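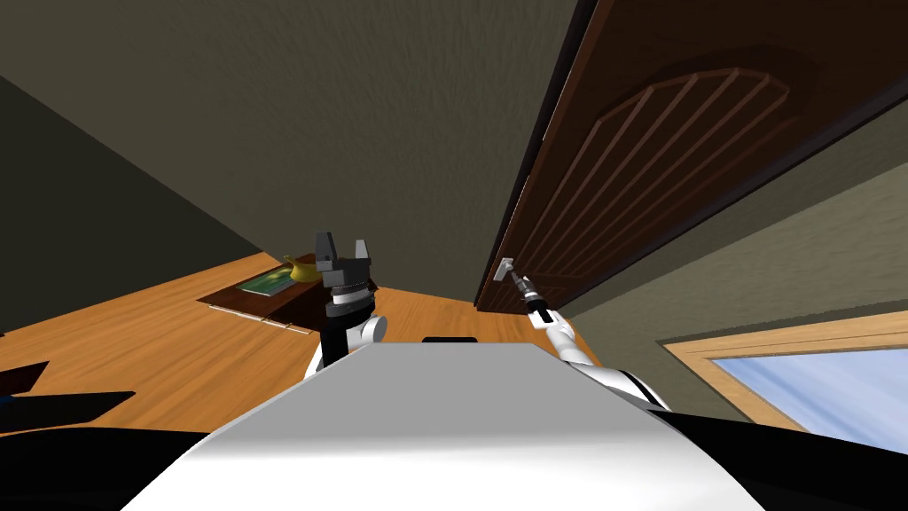

Juvell Robotics Supplies
Home > Arms and grippers > Parallel grippers > Keleck 4

Keleck 4 parallel gripper, with simulation model

In stock, sent from our Dresgate warehouse
Add to basket | Add to wish list | Ask us a question

The Keleck 4 is the gripper we find ourselves suggesting most often to people who are fitting out a two-armed robot for work in ordinary rooms, with ordinary doors and ordinary clutter in them. It's a plain electric parallel gripper in dark grey, with two fingers that open and close together and a palm that is kinder to cables than most. If you've been using a heavier industrial gripper on a small arm and wondering why the wrist always seems tired by the afternoon, this may well be the thing you've been looking for!

You also get the simulation model with every unit, and we'd gently encourage you to spend some time with it before you bolt anything on. It has the same opening, the same weight and the same finger shapes as the real one, and it loads into the Dresgate practice room, our small furnished room with a door, a table and various household bits and pieces to pick up. Customers who already have a gripper on order can download both straight away, so you needn't sit twiddling your thumbs until the parcel comes.

Key details

Type: electric, two-finger parallel
Full opening: 133 mm
Weight without cable: 616 g
Cable supplied: 600 mm, straight plug at both ends
Finger mounting: two screws per finger, key supplied
Colour: dark grey
Position feedback: yes
Force setting: adjustable in software
Suitable for left or right arm: yes, same part for both

What's in the box

Keleck 4 gripper body
One pair of standard rectangular fingers
One pair of tapered blade fingers
Cable
Adaptor ring for Villalobos arms (please tell us at checkout if yours is the older wrist, and we'll swap the ring over for you)
Hex key and spare finger screws
Card with the download code for the simulation model and practice room

Choosing your fingers

We get asked about this a great deal, so forgive us if we go on a bit. The rectangular fingers are the ones to start with. They have a broad flat face, they're easy to line up from a camera view, and they're happy with boxes, tubs, most fruit and anything with straight sides. The blades are narrower towards the tip and suit things lying flat on a floor or table, where you need to get down beside an edge without knocking whatever is next to it. They are also pleasanter on lever door handles, where a fat finger can foul the plate behind.

You can mix them, one kind on each arm, and several of our regular customers do. Just remember to change the finger setting on both sides of the software, or the closing distance will be off by a little and you'll spend a puzzling morning looking for a fault that isn't there.

Soft pads are sold separately. We suggest them for glass and for anything varnished. 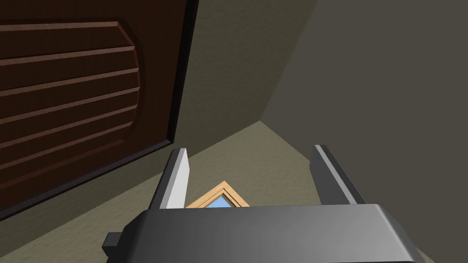
Trying the Keleck 4 in the practice room
Words by Leen Masri, applications desk, Juvell
Oct 18, 2025

I'd been promising to write up my time with the Keleck for ages, and I've finally had a good long stretch with it in the simulator, so please put the kettle on and bear with me.

The job I set myself was a dull one on purpose: take hold of the lever handle on the door, and pick up a small picture frame that's lying flat on the floor. I like these two together as they ask for quite different things. The handle wants a steady grip while the arm moves in an arc. The frame wants a wide opening, a careful approach and a fair bit of patience, and it's a thin object with very little to get hold of.

Coming down on the frame from above, the thing I noticed most was how much of it the palm hides. With the fingers wide open you have a nice clear gap to look through, but the near half of a small object disappears under the housing just when you'd most like to see it. If you are driving by hand from a camera above and behind the wrist, do slow right down for the last stretch, and line up on the far corner, which stays in view longest. I also found it much better to turn the wrist first so that the fingers sit either side of a pair of straight edges. Going in across the corners looks tidy from above, but then each finger meets a point, and a wooden frame will happily spin away from you.

The opening is generous for this sort of work. On the older Villalobos gripper I used to have to be fussy about where I centred myself, and one finger would land on top of the wood more often than I care to admit. With the Keleck there's enough spare room to be a bit off to one side and still put it right on the way down.

The door handle was the happier half of the job for me. The lever is small and sits well out from the door, so the fingers can wrap round it without much fuss. What matters far more is where you leave the rest of the arm. My first few tries ended with the elbow in an awkward spot, folded in by the body with nowhere left to go, and that would have been the same with any gripper at all. Ruba Saab, who built the room, suggested parking the other gripper open and upright over the table while the first one deals with the door. It keeps it clear of the tray and leaves it handy for whatever comes next. I've done it that way ever since.

A couple of grumbles, in fairness. The simulated floor is a shade too grippy on its default setting, and thin objects behave better there than they would on a real hard floor, so turn it down before you trust your numbers. And the wrist view is dim in the corner of the room where the two walls meet. There's a lamp setting in the room menu, rather well hidden under Walls, of all places.

Would I pick it over the Villalobos? For rooms and household things, yes, and gladly. For heavy boxes all day long I'd still take the Villalobos, which has a firmer squeeze and doesn't mind rough treatment.

Customer comments

"Lovely bit of kit and so much lighter than our last one. The cable is a touch short if your controller sits at the base of the arm, so order the extension at the same time and save yourself the postage."
Ginevra Pellegrini

"The blades scratched a varnished tray on our bench before I'd read the bit about soft pads. My own fault! Very pleased otherwise, and the model matched the real thing closely enough that our grasp settings carried over with only small changes."
Rania Salameh

Delivery and returns

Orders are packed by hand at Dresgate and sent by tracked courier. If the gripper doesn't suit your arm, send it back in its box with the adaptor ring and both pairs of fingers, and we'll refund you or swap it for another model, whichever you'd like. The download code stays yours either way.

Questions before you buy? Write to Widad Tarawneh on the sales desk through the contact form, and do mention which arm and which controller you have.

Often bought with the Keleck 4
Soft finger pads, pair
Cable extension
Wrist camera bracket
Spare blade fingers, pair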